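How I get a smooth grey wall out of limewash

I've done two rooms in limewash now and I'm a total convert, so I thought I'd write down how I go about it before I forget and start on the hallway. It's cheap, it's forgiving, and you can do it in your pyjamas (I did!).

First, the wall. Limewash wants something thirsty to cling to, so if yours has been painted with ordinary emulsion you'll need a mineral primer. I used the Gevix one, one coat, left overnight. Fill your dents before that and sand them flat, then wipe the dust off with a damp sponge.

Now mix. My tub said to thin it with water and I went for 70 parts wash to 30 of water, which felt horribly runny, like milk. Go with it. Stir from the bottom every time you load the brush, or the pigment sinks and your last corner comes out much darker than your first. Gloves and goggles on please, lime stings.

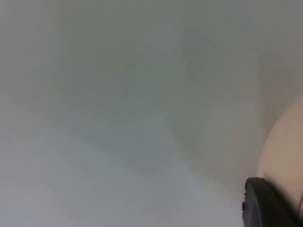

Brushing is the fun bit. Use a big soft block brush and work in loose crosses, all directions, keeping a wet edge and never going back over a patch that's started to dry. My friend Canan rollered hers and ended up redoing the lot. What you're after is grey with soft, cloudy changes in it, a greener area melting into a plainer one and no hard line where they meet. If you can see each brush stroke from the doorway, your mix is too thick, so add a splash more water.

It'll look awful at first, all see-through and streaky. Leave it 6 hours, have your tea, then do the second coat the same way. I did three on the chimney breast and stopped at two everywhere else.

Wash your brush straight away in plain water and keep a jam jar of the leftover mix with the lid on tight. I've already used mine to touch up behind the door handle.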